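Section 4. Comparing grippers on the spoon and jar task

4.1 Purpose of this section

This section sets out how a gripper is to be compared with another on the Hutham bench, using the spoon and jar task. It applies to the two-finger Grenstead gripper, in both its flat-pad and soft-pad forms, and to the Iyer three-finger gripper. It should be read after the arm has been mounted and the fixed camera has been set up as described in Section 3.

The task asks the arm to pick up a teaspoon, take coffee beans from a glass jar, place them in a mug and return the spoon. It was chosen because the handle of a teaspoon is narrow and lies close to the table, and because clear glass is difficult for many cameras to read. A gripper that does well on blocks and boxes may do poorly on this task.

Caution: Do not begin a comparison with an arm that has been moved on its base since the last calibration. Repeat the calibration first.

4.2 Before starting

1. Switch off the arm at the controller and wait for the status lamp to go out.

2. Fit the first gripper to the wrist plate. Tighten the four screws in a cross pattern, a little at a time.

3. Connect the gripper cable and check that it does not pull tight when the wrist is turned fully in either direction.

4. Switch on the controller. Open the Tools page and select the gripper by name. Do not rely on the last saved setting, as the grippers differ in length and the arm may strike the table.

5. Set the closing force to 33 on the controller scale. This value is used for every gripper in the first round of trials.

6. Move the arm to its park position, outside the view of the fixed camera.

Note: The closing force scale runs from 0 to 100 and is not a measure in newtons. A setting above 70 must not be used while any glass item is on the table.

4.3 Laying out the objects

1. Wipe the table and allow it to dry.

2. Place the mug near the middle of the table, towards the back, with its handle pointing to the left as seen by the camera.

3. Fill the jar most of the way with whole beans and leave the lid off. Stand it behind the mug and to the right.

4. Lay the lid upside down in front of the jar.

5. Rest the spoon across the lid, with the bowl inside the lid on its left side and the handle reaching out over the table to the right.

6. Leave the near half of the table clear of objects, so that the arm has room to approach.

The same layout is to be used at the start of every trial. Operators should take a still from the fixed camera once the objects are in place and save it under the name Start Layout. The controller can show this still as a faint overlay on the live view, and each object should be brought back to match it before the next trial. 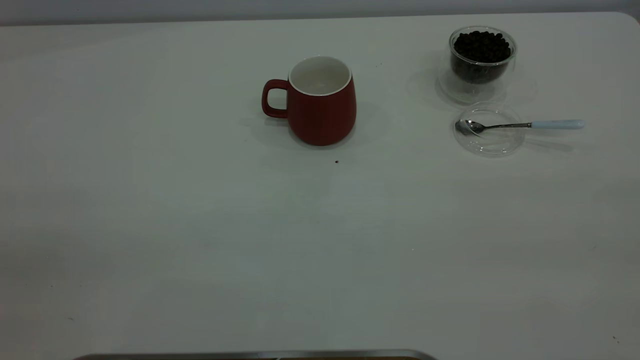 A difference of a few millimetres in the position of the jar has little effect on the result. The angle of the spoon matters a good deal more. If the handle is turned towards the back of the table, the two-finger gripper must rotate the wrist further than it would otherwise, and the trial can no longer be compared fairly with the others.

Single beans or crumbs left on the table do not affect the score, but they should be cleared between rounds. A bean caught under the lid will cause it to rock when the spoon is lifted.

4.4 Running a trial

1. Press Ready on the controller. The arm leaves its park position and stops above the table.

2. Check that the live view and the overlay agree.

3. Stand clear of the table and press Run.

4. Do not touch any object until the arm has returned to park, even if the spoon has been dropped. A dropped spoon is recorded as a failed grasp.

5. Enter the result on the Trials page and lay out the objects again.

Caution: Keep one hand near the stop button throughout. If the gripper closes on the rim of the jar, press stop at once and open the fingers by hand from the Tools page.

4.5 Reading the results

The controller reports grasps and transfers separately. A gripper may lift the spoon reliably and still spill beans on the way to the mug, and the two figures should not be added together.

In the trials carried out at Skorkarholm, the soft-pad Grenstead gripper completed 89 per cent of grasps at the standard force. The flat-pad form slipped more often on the spoon handle, mostly during the turn above the mug. The Iyer gripper held the handle firmly but needed more space beneath it, and on several trials it pushed the lid along the table before closing.

Where two grippers give similar results, run a second round with the closing force raised in small steps - the soft pads in particular may behave differently at higher settings. Record the force used against each trial.

4.6 Changing grippers between rounds

Return to step 1 of 4.2 and repeat every step in order. The Start Layout still does not need to be taken again unless the camera has been moved or the objects have been replaced. If a different mug or jar is brought into use, begin a new set of trials and do not add the results to the earlier set.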